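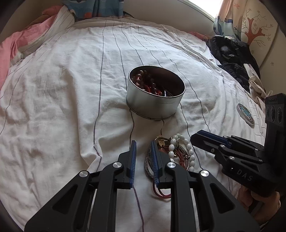

Left finger stall on the hand-held gripper, write-up as promised. Symptom: during a jewelry sorting task the left jaw stopped closing short of the right one, and the encoder kept reporting normal travel. Objects in that task are the hard kind for a parallel jaw: a round metal tin with glossy beads heaped inside, plus a pile next to it where red cords run under a loop of white beads. Cord is what we suspected first.

Cord was wrong. We stripped both fingers and found no fiber in any joint. Pads were clean too.

Next suspect was the encoder. Swapped it with the one from the Palitz bench unit. Same fault, same numbers. Encoder cleared.

The log is from 2019-07-12. Commanded position 600, reported position 600, measured jaw gap says 589. Eleven counts missing between the motor and the finger, always in the closing direction – opening was fine.

That asymmetry pointed at the outer pivot. The screw had backed out far enough for the linkage bar to tilt under load and bind on the arm. The encoder sits on the motor side, so it never sees this.

First bad cycle in the log is 294. Everything recorded after that has a jaw width we can't trust. We've flagged those runs and will not try to correct them with an offset, the error changes with load.

Safety side: the force limit uses motor current, and a bound linkage raises current with nothing in the jaws. The Simach controller read that as a firm grasp and held. If you have a finger near the linkage when it lets go, it snaps. One pinched glove, no injury.

Fix: medium threadlocker on all pivots, witness marks in paint pen, gap check with a feeler block before each session. After refit we ran 700 cycles and the marks hadn't moved.

Horberg units use the same pivot screw. Check yours. Ertürk rev B has a shoulder bolt there and shouldn't do this, but I haven't tested one.

Gap check procedure goes up once I've retyped it.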